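3.2 Small printed sheets and the problem of dense text

Of the 247 items in the Iltach collection, the ones that taught us most were the small ones. Packet wrappers, folded inserts and loose slips made up 68 of the total, and they pack a remarkable amount of writing into very little paper. We were delighted to find that so many had survived, given how seldom people keep this kind of thing on purpose.

Readers in the Lirgate sessions were given each item for 2 minutes and asked to find one named piece of information, such as a quantity or a warning. Time to first correct answer depended far more on layout than on type size. Sheets with a clear heading and even columns were searched quickly, even when the letters were tiny. Sheets with long unbroken lines were slow going for almost everyone – including the readers who told us beforehand that they liked small print!

Chinese-language sheets deserve special mention. Columns of characters with a bordered heading (Figure 4) give the eye a strong starting point, and fluent readers often went straight from the border to the right column. We had expected the density of the printing to hold them back, and it was a real pleasure to see the Plirkis layout score predict their times so well. The score does less well with creased or curled paper, where a corner can lift out of the reading plane, and 11 items had to be scored by hand for that reason.

Paper color had a weaker effect than we had guessed. Pale yellows and greens performed much like white under the Dhillon lamp, although glare from polished surfaces nearby did bother some readers, and we return to this in Section 5.

Figure 4. Small paper packets in pale yellow-green, printed in black with columns of Chinese text and a bordered heading. 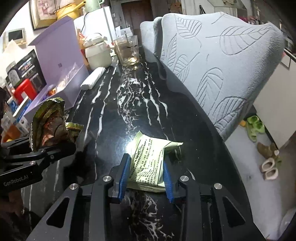

3.3 Scoring procedure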